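Home | Notebook | Springs | Field sites | Archive

Oasis hydrology notebook – Onotby spring group
May 7, 2023

Back from the second discharge run. Four outlets gauged, the upper one twice. The Nanayakkara weir plate had shifted on its seat, so the first reading there is struck out. Re-seated with clay and left to settle for 40 minutes before repeating. Conductivity steady at the two lower outlets. The Esora outlet reads higher than it did in November, and I don't trust it until the probe has been checked against fresh standard.

Bottles labelled and capped. Filters still to be dried and weighed.

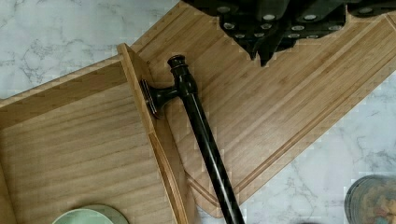
Board and worktop, field house kitchen.

Discharge, litres per minute, bucket and stopwatch, mean of five fills:

Upper (repeat) – 146
Esora – 67
Middle – no value, pool too shallow to get the bucket under
Lower – 200

The lower figure includes seepage from the reed bank, which can't be separated without a second plate. Janelle Cabrera thinks the seepage could be up to a fifth of the total. I'd have said less. Dye would settle it, but the permit doesn't cover dye.

Logger at the middle pool stopped again. Same fault as before: damp in the connector. Cut back the cable, remade the joint, filled it with grease. If it fails a third time we swap the Prelteck unit for the old float gauge, which at least can be read by eye. 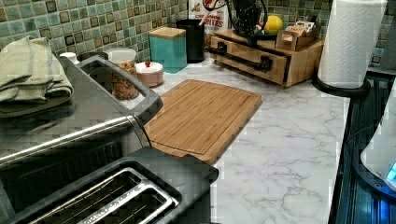 Worktop by the tiled wall, with toaster.

Alkalinity titrations

1. Blank run first. Burette drips at the tap, so note the level immediately before each sample.
2. Upper and lower done in duplicate, agreement acceptable.

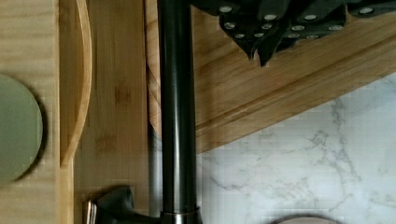
3. Esora in triplicate. Third result well off the other two. Keep all three in the sheet and flag it, don't average.
4. Middle pool sample cloudy. Filter again before titrating.

Acid will run out before the next visit. Janelle to order.

Vegetation line: the rushes below the lower outlet now reach the third peg. Could be extra flow, could be fewer goats.

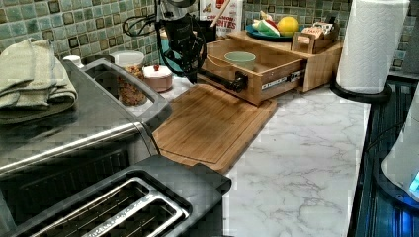 The pegs themselves want replacing, as two are loose and one has lost its number. Use the metal ones from the store and survey them in from the benchmark, not from the old pegs.

To do: probe check, filter weights, permit query about dye, copy the stage readings into the main sheet.

Recent entries
Weir plate dimensions and seating
Connector faults, middle pool logger
November conductivity, all outlets
Peg survey and benchmark notes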